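Speaker notes: Colour in small kitchens
Peloro evening talk, 7 pm start

Slide 1. Say hello, wait for the stragglers, then straight in. Ask for a show of hands: who has ever painted a test patch and hated it by breakfast? (Every hand goes up. I love this bit!)

Slide 2. Light first. North windows and south windows give you two different paints out of the same tin. Tell the Henare Street story, where we went through 5 greys and ended up with a soft green.

Slide 3. Sample boards. Big ones, please! Paint two coats, leave a bare border and move the board around the room from morning to night. Pass round the Graller boards here, and the Stolix 603 if it's dry.

Slide 4. Dark colours. People get scared of them, and I want them leaving keen to have a go. Pause on the slide and let them look at the corner.

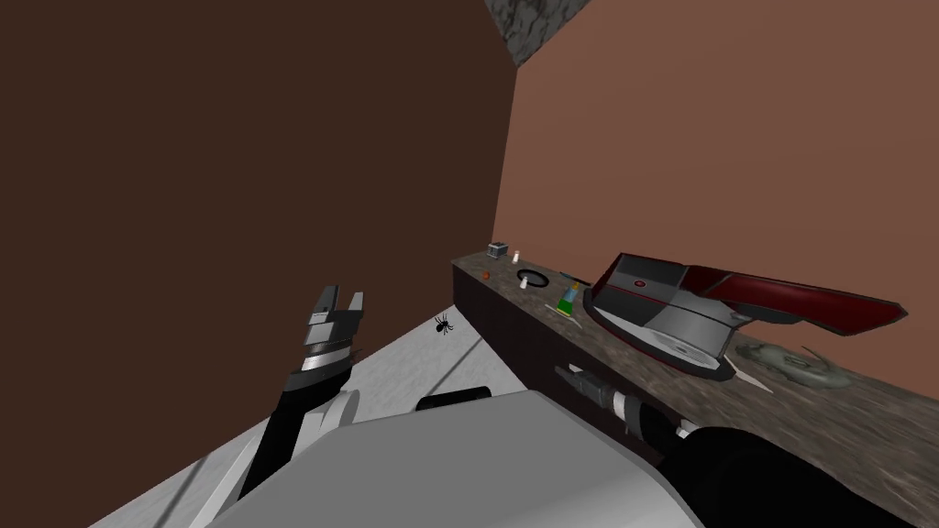
One listener at the last talk wanted it noted that a dark wall shows every greasy fingerprint, and that she'd gone back to cream within a year. Fair call. Talk about washable finishes, and keeping the deep colour away from the stove.

Slide 5. Questions. Leave the boards out on the side table so people can hold them up to the lamp.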